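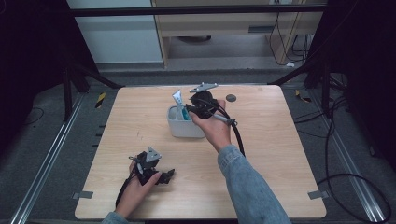 # Poste de saisie Cusik — table et paire de pinces à main

Référence 588 · Tarif et conditions revus le 16/5/20

Le poste Cusik s'adresse aux équipes qui doivent enregistrer des gestes de préhension avant d'investir dans un bras. L'opérateur tient une pince dans chaque main et travaille sur des objets courants : tubes, petits bacs, boîtes. Les fichiers obtenus se lisent dans Listia, vendu séparément.

## Contenu de la livraison

- une table carrée à angles arrondis, sur cadre métallique
- deux pinces à main noires, gauche et droite, avec leurs câbles
- deux attaches de bord
- un portique démontable
- le boîtier d'acquisition et son alimentation

Les objets à manipuler ne sont pas fournis. Pour débuter, un petit bac en plastique et un tube de dentifrice suffisent.

## Prix

| Article | Prix HT |
|---|---|
| Poste complet | 2 000 € |
| Pince seule, gauche ou droite | 403 € |
| Licence Listia, un an, un poste | 588 € |

Livraison en sus. Remise de 5 % à partir de trois postes commandés ensemble.

## À prévoir dans le budget

La pince de rechange est la dépense que l'on oublie le plus souvent. Les câbles s'usent à la sortie du corps, du côté de l'avant-bras, et l'échange se fait en atelier. Un site qui enregistre tous les jours a intérêt à garder une pince de chaque côté en réserve.

Comptez aussi une demi-journée pour le montage, à deux personnes. Le portique se pose sur sol dur ou sur moquette rase. Les câbles courent jusqu'au boîtier ; laissez-leur du mou et dégagez le passage de l'opérateur. Le marquage au sol reste à la charge du client.

## Compatibilité

Les pinces livrées avant février utilisent l'ancien connecteur. Elles fonctionnent avec le boîtier actuel au moyen d'un adaptateur, à demander à la commande — il est gratuit. Les supports Kjærgaard se montent sur le portique sans perçage.

## Délais et garantie

Expédition depuis l'entrepôt de Nandstead sous trois semaines. Garantie de deux ans sur la table et le portique, un an sur les pinces, hors câbles. Devis valable trente jours.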